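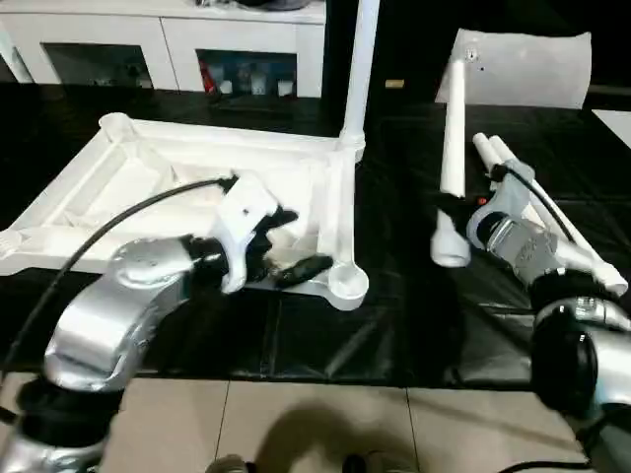

Two arms on the post joint

At Indora's assembly shop in Tustorlow, the slowest part of the Triva storage unit has always been the post. The unit is sold flat and also ready-built, and the ready-built orders are put together at tables by hand. A moulded base goes down first, then the uprights are pushed into sockets at its corners, then the panels. Most people can learn it in a morning. Doing it all day is harder on the wrists, as each post has to go in straight and under load.

In March the shop began moving that step to a two-armed robot built up by Adjei, a small integration firm. The target is modest: seat the posts and the feet, leave the panels to people, and hand over a base that needs no rework.

Unathi Botha, who leads the project for Indora, chose the task for its force profile. "The parts are light and the fit is tight," she says. "If you come in at an angle the socket edge catches, and the arm has to feel that before it pushes." One gripper steadies the base while the other carries the post to the socket. When the measured side force passes a set limit, the arm backs off and tries again from a slightly different angle.

The bases cause more trouble than the posts. They are white, ribbed and full of recesses, and a plain white surface gives a vision system little to work with. Adjei's answer was a black sheet over the tabletop, which gives the outside edge of the moulding a clean outline, plus cameras close to the grippers for the last part of the approach. Glare off the sheet is still a nuisance in the afternoon. 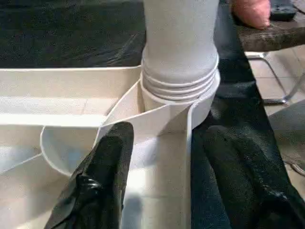
What the assemblers do now

Ohemaa Osei assembled Triva units by hand for six years. She now spends half of each shift at the robot table, laying out bases and tubes, checking finished joints and marking failed attempts on a tablet. The other half she still builds. The split was her request, and it was written into the roster before the trial started.

"My hands are better at the end of the day," she says. "My head is more tired. You're watching for a thing that goes wrong now and then, and that's a different kind of work."

The marking matters. Each attempt is logged with its camera footage and force readings, and a person's note decides whether it counts as good. The log has passed 4,000 attempts, of which 2,450 have been reviewed. Osei and Dzifa Kyei did most of the reviewing, and both were moved up a pay grade for it after a dispute over whether it was assembly work or inspection work. Management had first classed it as assembly.

Kyei would like the notes to carry more weight. She can tell a joint that is fully home from one that has stopped a couple of millimetres short by pressing on it, and the tablet has only pass and fail. A third option has been promised for the next software release. 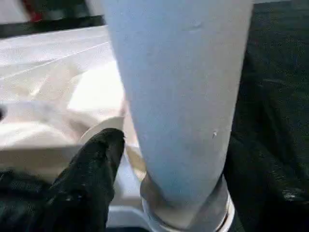

Speed is the other open question. A practised assembler seats a post in a few seconds. The robot takes about 10 when the first approach is good and a good deal longer when it has to retry. Gyula Orbán, Adjei's controls engineer, could shorten the cycle by raising the force limit, but the moulding round the socket marks easily and Indora rejects bases for cosmetic damage. The limit stays where it is for now.

No jobs have gone so far. Two assemblers who left over the winter have not been replaced, and the remaining staff have noticed. Botha's position is that order volumes will decide the headcount, with a review due once the robot can run a full shift without someone at the table. Osei expects to be asked to train whoever supervises the second cell, if there is one. She has asked for that in writing as well.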